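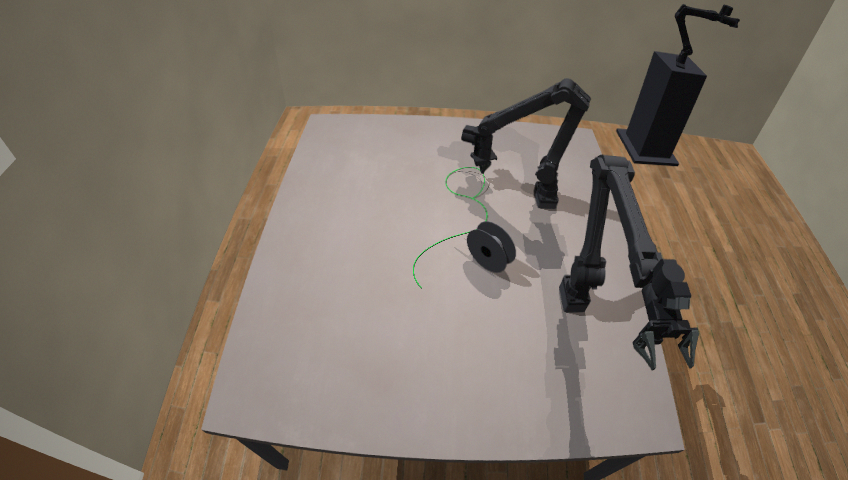 The spool cell in our simulator: two arms, one spool, green line on the table.

Wanted: Fault Reviewer, Simulation and Cell Safety (contract, 7 months, Standine)

We are looking for one person to tell us why our line-laying cell fails, and to be hard to talk out of the answer.

Standine builds two-arm cells that lay thin cable and filament on flat work surfaces. One arm lays the line while the other handles the spool. The simulator, which we call Omo, has been telling us for a long while that this works. The physical cell at Ullness has been telling us something different.

In May the physical handling arm let go of a spool beyond the edge of the table. It had received a release command while the laying arm was still feeding. The line pulled tight, the laying tool was dragged across the surface, and the cell kept running until an operator hit the stop. There were no injuries. The operator was standing outside the marked area, and we don't take much comfort in that, given that the marked area was drawn from the same model that said the release couldn't happen.

Afterward we went back through 422 simulated runs of the same job. Omo flagged 30 of them. When Nour Kassab went through the rest by hand she found another 121 in which the handling arm had its fingers open and past the table edge at a point in the program where it should have been over the work surface. The software had scored every one of those as a pass. As far as we can tell, it scored them that way because the line ended up close enough to the drawn path, and the score didn't look at much else.

There are at least two explanations going around the office. One is that a timing signal between the two arms arrives late and the handling arm falls back to an old position. The other is that the table outline in the model doesn't match the one the planner uses. Each has a supporter who is very sure. There is also a proposal to buy a monitoring package called Aquino and let it sort things out. You should know that the person hiring you doesn't believe any of the three yet.

What you would do

Go back through the May stop from the raw logs. Please don't start from our write-up, which was written quickly and by people who wanted the cell back on.

Reproduce the early release in Omo, or show us that Omo can't reproduce it. Either result is useful. A run that looks a bit like it is not.

Rewrite the pass and fail rules so that a run with a gripper in the wrong place fails, however nice the line looks.

Spend time at the physical cell in Ullness. The contract includes travel. You will not be asked to enter the cell with power on, and if anyone does ask, say no and call Meinir Rosser, who runs safety on site.

Write a report. It goes to the whole engineering group on the same day it goes to management, and nobody edits it but you. Ayman Hattar, who heads engineering, has agreed to this in writing and a copy is attached to the contract.

What you need

Experience finding faults in machines that move, with real hardware as well as simulation. We don't mind which industry. Elevators, packaging lines and farm equipment are all fine.

Enough programming to read someone else's motion code and pull apart a log file. Most of ours is in Python, with some C++ that has fewer comments than it should.

A working knowledge of stop circuits and interlocks, and what they do and don't protect against.

Plain writing. If you don't know, the report should say you don't know.

A degree is not required. We have read a lot of cover letters about passion for the future of automation and would be glad not to get another one.

What we can't promise

That the contract will be extended. That the cell will be running when you arrive, as it stays locked out until Meinir signs it back on. That everyone will be pleased to see you. Two of the people whose work you would be checking sit in the same room, and both are decent about it so far.

Pay is a fixed monthly rate, stated in the first call so you don't have to sit through three rounds to hear it. Remote work is fine outside the Ullness visits. You would report to Joelle Salameh.

How to apply

Send a resume and one page about a failure you investigated where the first explanation was wrong. Tell us what it was, who believed it, and what changed your mind. Leave out company names if you have to. Mark it for Elie Sfeir, who is collecting applications and will answer questions about the contract.

If your page holds up, we'll send you the log from one of Nour's 121 runs and talk it over with you for an hour at 10 a.m. or 3 p.m., whichever suits. We pay for that hour whether or not you get the job.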